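4.2 Override files and the order in which they are read

Skurkix reads its settings from up to four places. The built-in defaults come first, then the machine file, then the user file, and last any override file passed on the command line. A value found later replaces a value found earlier. This is the same order used by Trarum, and we kept it so that existing files could be loaded without changes.

The order is simple to state but the files themselves had grown over several releases. When we collected the key names from all shipped modules we found 2469 distinct keys. Many were never read by current code. Others were read in two modules under different spellings, which meant that a user who set one of them got half of the expected effect. We removed the unused keys from the defaults file but left the loader able to accept them, with a warning written to the log. Removing them outright would have stopped older user files from loading at all, as the loader in those versions treats an unknown key as a fatal error.

Override files are usually short. The ones we received from the Lennox site had between one and 99 lines, and most changed a single group of keys, such as the network timeouts or the cache paths. A typical file turns off one service and points another at a different port. Site staff keep them in pairs, one to apply a change and one to put the old value back. The second file of the pair is written by hand, and this is where most of the trouble starts.

A hand-written restore file holds whatever its author believed the old value to be. If the machine file has been edited in the meantime, applying the restore file puts back a value that was never in use on that machine. We saw this in June with the cache path. The restore file pointed to a directory that had been removed two releases earlier, and the service started, logged no error, and wrote nothing. Yaneth Villca traced the fault by comparing the loaded values with the file dates, and the check she wrote for that purpose is now part of the loader (see 4.4).

4.3 Two writers and one key

The loader described so far assumes that settings are read at startup and then left alone. In practice two programs may change the same key while the service is running. The first is the settings panel, which writes to the user file. The second is the update agent, which writes to the machine file and then asks the service to reload.

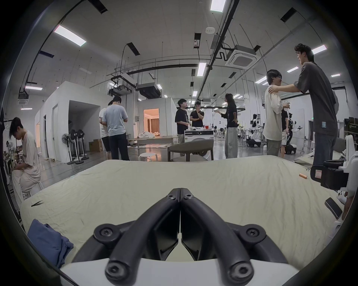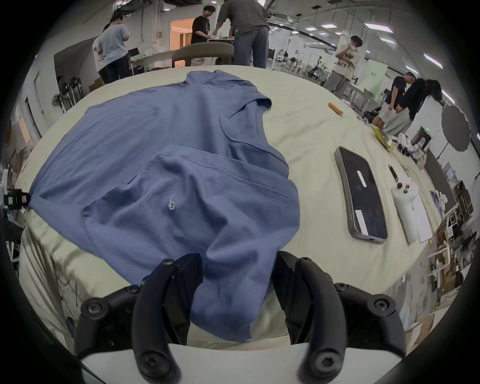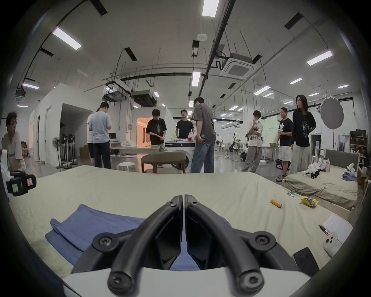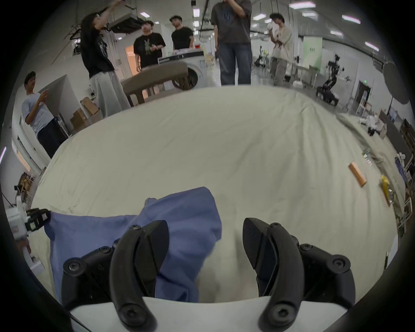
Figure 3. Black two-fingered gripper and blue fabric.

Each writer takes a lock on its own file, and since the files are different the locks never meet. The panel can therefore save a value in the user file at the same moment that the agent saves another value for the same key in the machine file. Both writes succeed. After the reload the user file wins, by the rule in 4.2, and the agent's value is present on disk but has no effect. The case resembles the last panel of Figure 3, where one gripper clamps a corner of the blue cloth at the far left while a finger of the nearer one presses down on the same cloth. Each has a sound hold on its own part, and neither hold says anything about where the rest of the cloth will go. For a settings key, the equivalent of the rest of the cloth is the set of dependent keys. A timeout has a retry count tied to it, and a cache path has a size limit. If the panel writes the timeout and the agent writes the retry count, the service ends up with a pair that neither program intended.

We considered a single lock over all four sources. It is easy to write and easy to test, but it makes the panel wait for the agent, and the agent may hold its lock for the whole length of an update. On the Lirkirora machines an update can take 20 minutes. A settings panel that does not respond for that long will be closed by the user, and a panel closed while waiting leaves its lock file behind.

The method we settled on groups the keys instead. Keys that depend on each other are placed in a named group, and a writer must lock the group before changing any key in it. There are eight groups at present. The lock is held only while the values are written, and it is released before the reload is requested. A writer that cannot get the lock within the time limit gives up and reports which program is holding it – the older version reported only that the save had failed.

Keys outside any group are written as before. Most display and language keys are in this class, because a wrong value there can be seen and corrected by the user. We did not try to find every dependency in the defaults file. The groups were built from the bug reports and from reading the modules that handle storage and network access, so a dependency that has not yet caused a report may still be missing.

4.4 Restoring earlier values

The pairs of hand-written files described in 4.2 are replaced by a record made at the time of the change. When an override is applied, the loader writes the previous value of each affected key to a restore record, together with the source it came from. If the key was not set anywhere, the record says so, and restoring it removes the key. It does not write the default value in its place. The difference matters after an upgrade, when the default may have changed.

Before a restore is carried out, the loader compares the current value with the one the override put there. If they match, the restore goes ahead. If they do not, another program or person has changed the key since, and the loader stops and lists the keys concerned. The user can then restore the remaining keys, or force the full restore with a switch. Forced restores are logged with the user name and time.

Records are kept in the same directory as the machine file and have the same permissions. They are plain text, one key per line, and can be read by the older Trarum tools – although those tools ignore the source field and will write every value to the machine file. Sites that still run both programs should restore with Skurkix only.

Nested overrides are restored in reverse order. If a second override was applied on top of the first, the first cannot be restored until the second has been, unless the two share no keys. The loader checks this from the records alone and does not need to read the override files again, which may have been moved or deleted by then.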